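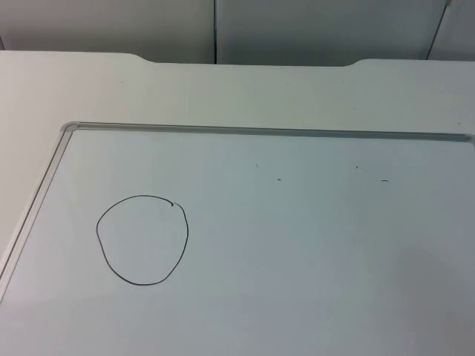 보드마카 잔상 제거 관련 질문입니다. 회의실용으로 Virov 법랑 보드와 Koler 멜라민 보드를 같이 쓰는데, 같은 마카로 써도 지워지는 정도가 다릅니다. 시험은 보드를 탁자에 눕혀 놓고 왼쪽에 가는 검정 마카로 원을 하나 그린 뒤 방치했다가 마른 지우개로 닦는 식으로 합니다. 법랑은 8일 방치해도 흔적이 없고, 멜라민은 2일만 지나도 윤곽이 남습니다. 이소프로필알코올을 쓰면 지워지긴 하는데 광택이 죽을까 봐 자주 쓰기가 꺼려집니다. 멜라민 쪽 관리 기준을 어떻게 잡으시나요?
작성자: 회색분필 | 10/2/26

댓글 6

모서리R값
멜라민은 표면에 미세 기공이 있어서 안료가 남습니다. 알코올 자체보다 닦는 천이 문제인 경우가 많습니다. 극세사로 바꾸고 힘을 빼 보세요.

dry_erase77
동의 안 합니다. 저가 멜라민은 알코올만 반복해도 표면이 상합니다. 사무실에 127장 깔아 놓고 관리했는데 알코올로 닦던 층만 먼저 교체했습니다. 천은 전 층 동일했습니다.

모서리R값
농도가 얼마였나요? 그리고 층별 사용량이 같았는지도 봐야 합니다. 많이 쓰는 층이라 알코올을 많이 썼을 수도 있습니다.

dry_erase77
농도는 기록이 없습니다. 사용량은 회의실 예약 횟수 기준으로 비슷했습니다. 예약 횟수가 필기량은 아니라고 하시면 할 말은 없습니다.

Aleksandra Głowacki
잔상 위에 새 마카를 덧칠하고 마르기 전에 닦는 방법부터 해 보시길 권합니다. 새 잉크의 용제가 굳은 잉크를 다시 풀어 줍니다. 저는 Laskowska 전용 세정액을 월 1회만 쓰고 평소에는 이걸로 처리합니다. 유성펜 자국에도 어느 정도 듣습니다.

회색분필
덧칠 방법 해 봤습니다. 2일 된 선은 지워졌고 8일 된 선은 옅게 남습니다. 세정액은 Rakska 몰에서 1,160원짜리 소용량이 보여서 주문했습니다. 알코올은 보드 구석에만 따로 시험해 보고 1월에 결과 올리겠습니다.

dry_erase77
구석 시험하실 때 마카 제조사도 적어 주세요. 이형제 함량이 달라서 보드만 비교하면 의미가 없습니다.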